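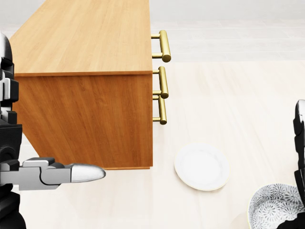
4.3 Recording a demonstration set

A demonstration set is a group of episodes recorded for one task with one operator profile. This section uses the cabinet-and-dishes layout supplied with Flurnov, which puts a cabinet, a white plate and patterned tableware within the robot's workspace. Load it from the Layouts tab before you connect the gloves. When the view opens, check that all three drawer handles face to the right. If they point any other way, the layout has been mirrored, and episodes recorded from it cannot be merged with an existing set.

Before you start, complete the glove calibration in section 4.1 and confirm that the Maldonado tracking service shows Ready in the status bar.

1. Open Session > New Set. Enter a task name in lowercase letters with no spaces. The name cannot be changed once the first episode is saved.

2. Select your operator profile. Do not record under another person's profile, even for a test.

3. Set the seed to 159. This is the reference seed for the layout. Object positions will vary from it only after you turn on Shuffle in step 9.

4. Raise both hands to the start pose: palms open, fingers up, nothing touched. Hold still until the Record button becomes active.

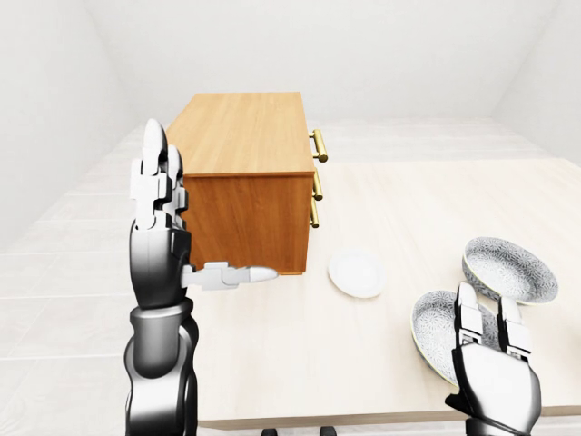 Figure 4-6. Start pose, both hands clear of all objects.

Note: If Record stays gray, lower both hands out of view and raise them again. If it is still gray after the second try, repeat the glove calibration.

5. Press the left foot pedal to begin recording. A tone sounds. Wait 2 seconds before moving so the episode has a clean first segment.

6. Carry out the task at a normal pace. Move the hand you are not using as little as you can. Small drifts are fine, but large ones are learned along with the rest of the motion.

7. When you handle a patterned dish, bring it up slowly and keep the fingers well away from the other dish. Contact between dishes is written to the log and the episode is flagged for review.

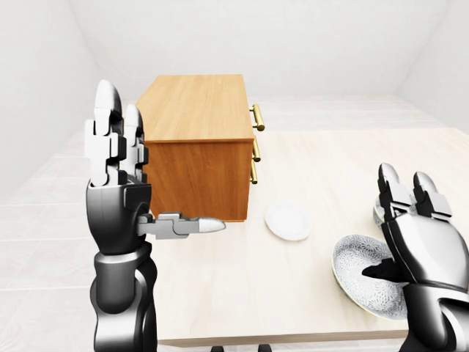
Figure 4-7. Right thumb against the patterned plate, with the plate tilted up.

Caution: Do not close your hand harder when a dish starts to slip. The gloves give no force feedback, and the solver may throw the object off the table. Open the hand, press the right pedal to discard, and start the episode again.

8. Press the left pedal to stop. Choose Keep, Flag or Discard. Flag an episode if the task was finished but you hesitated or had to regrasp. Flagged episodes are stored and can be left out of training later.

9. After 22 kept episodes, turn on Shuffle and record the same number again. Do not mix shuffled and unshuffled episodes in one block.

10. Select Export > Broltbridge archive. Leave the window open until the checksum line appears.

Note: Sets recorded with Zuver controllers before the November release store the thumb joint in a different order. Run the converter in appendix B on those sets before you combine them with new ones.

If an episode will not play back

Open the episode in the viewer and look at the first hand position. If a hand is missing, tracking dropped before recording started and the episode should be discarded. If both hands are present but the objects do not move, the layout file has been renamed or moved. Restore it to its original folder and reopen the set.

Section last revised 7th July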